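4.2 The corner as a place of last resort

By the second round of visits we had stopped asking participants to show us their kitchens and begun asking them to show us their corners. The change was made on the advice of Ivana Sosa, who pointed out that people will tidy a kitchen for a researcher but seldom think to tidy the place where two worktops meet. The interviews became shorter and a good deal more truthful.

Across the 11 households in Perkinow, the corner was the part of the worktop most often described as "temporary". Asked how long the present arrangement had stood, participants gave answers ranging from a fortnight to the previous tenancy. One household in the Pirano flats had been meaning to deal with its corner since December, and was unable to say of which year.

We follow Li in separating things that are kept from things that are merely not moved. Li's distinction was drawn up for hallways, where an umbrella may spend a decade being not moved, but it travels well to kitchens. A kept object has a place and is returned to it. An unmoved object has a place only in the sense that a boulder does. Towels were the hardest to classify. They were hung, dropped, folded and rehung several times a day, always within the same small area, and their owners described them as "out of the way" even when we had to lift them to see the socket.
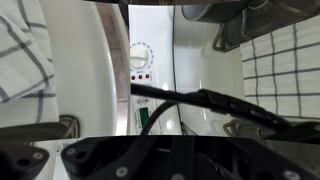
Figure 3. Worktop corner with a white appliance, its control knob and three small red indicator lights above a printed label. A checked towel hangs to the left.

Labels deserve a paragraph to themselves, if only because they had so rarely been given one. Manufacturers go to some trouble to put printed information on the front of an appliance, and shops add to it. Participants, as a rule, left all of it on. Peeling a label off was spoken of as a decision, and decisions about the corner were precisely what was being put off. Two participants believed that removing one would affect the guarantee. A third had begun at one edge, met resistance and withdrawn, and the edge had been curling ever since. When asked what their labels said, most people leaned in to look.

Knobs fared little better. In the diary entries, 428 in all, a setting was changed on a corner appliance far less often than its owner had predicted at interview. Most households had one position they trusted and treated the rest of the dial as decoration. Jianhua Feng, who coded the diaries, proposed the term "settled dial" for this, and we have adopted it here in spite of objections from one of the other authors, whose own dial is settled.

Cables were the subject on which participants became defensive. We had not planned to ask about them. They were raised unprompted in nine of the households, usually with an apology and a short history of the socket. The usual complaint was that the socket had been fitted by somebody who had never made toast. Paller's account of kitchen clutter as a failure of storage does not help much with this, as several of these kitchens had empty cupboards directly overhead. What they lacked was a second socket and, in some cases, the wish to crawl behind anything.

A return visit to one household on 1/8/22 gave us our only case of a cleared corner. The bowls had gone into a cupboard and the towel on to a hook bought for the purpose. The participant reported that it looked very nice and that she kept putting things down on it. We take up the question of the hook in Section 4.3.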